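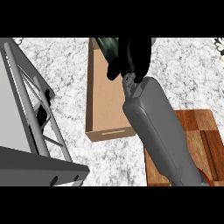 Braulio Palacios had told them at the start that the left arm was fine and it was the right one that drifted, and he said it again over the phone while Ezequiel Ventura was still hanging up his jacket. It drifted low. It had drifted low since the Plilik update, and he would bet his lunch on the wrist offset.

"You always say wrist offset," Ezequiel said.

"Because it's always the wrist offset."

Ezequiel put him on speaker and sat down. The job on the screen was the kitchen one, the bottle and the box on the marble counter. Dekulero wanted the cell running by April. Before anything touched the real arms it had to pass in the simulator, 40 clean runs in a row, and the best they had managed was two.

He opened the log for run 938. The right arm had come in over the edge of the box, closed its gripper, and reported a good grasp on nothing. The bottle had stayed where it was. The log said SUCCESS in green letters.

"It thinks it has it," he said.

"What's the finger gap?"

"Zero. All the way closed."

"And it calls that a grasp?"

"It calls that a grasp."

Braulio was quiet for a bit. There was traffic behind him. He had moved over to the Bautista plant in the winter and was supposed to be done with this cell, but he had written most of the setup file and he picked up when Ezequiel called.

"That's two problems, then," he said. "Fix the offset first. Leave the other one alone until you see the arm go where you send it."

Ezequiel pulled up the setup file. The wrist block was near the bottom, under a comment that read DO NOT TOUCH, BP. He read the comment out loud.

"You can touch it," Braulio said.

The numbers for the left wrist and the right wrist were the same down to the last digit. He scrolled up to the parts list. The left side still had the old connector. The right side had been changed to the Plollov, the short one, and the offset had been left the way it was. He had changed that line himself, before the holidays. He remembered being pleased with how fast it went.

"It's the wrist offset," he said.

"Whose edit?"

"Does it matter?"

"No," Braulio said. He sounded happy.

Ezequiel looked up the Plollov drawing, copied the length into the right wrist block, and checked it twice against the sheet. He saved the file under a new name, put the date in the notes, and deleted the comment with Braulio's initials. Then he thought about it and put the comment back.

He reset the job and let it play at quarter speed. The arm came across the cutting board and over the side of the box. He found he was leaning to the left in his chair. The fingers went down past the place where they used to stop and closed, and the gap reading held at a number that was not zero.

"Well?" said Braulio.

"It's got something."

"Has it got the bottle?"

"Give me a second. It's lifting."

The bottle came up. At the top it tipped a little in the fingers and stayed there.

"One," Ezequiel said.

"Now go do the grasp check. Closed all the way has to be a fail. Then start your count over, that one doesn't go in it."

He had been hoping it would. He wrote the grasp check on a sticky note, stuck it to the bottom of the screen, and went to see if there was any coffee left. When he came back the phone was still on, and Braulio was talking to somebody else about a forklift.

More short fiction
Second Shift
The Spare Belt
What the Night Crew Left
A Good Used Compressor

Stories remain the property of their authors. Contact the editors | Back to top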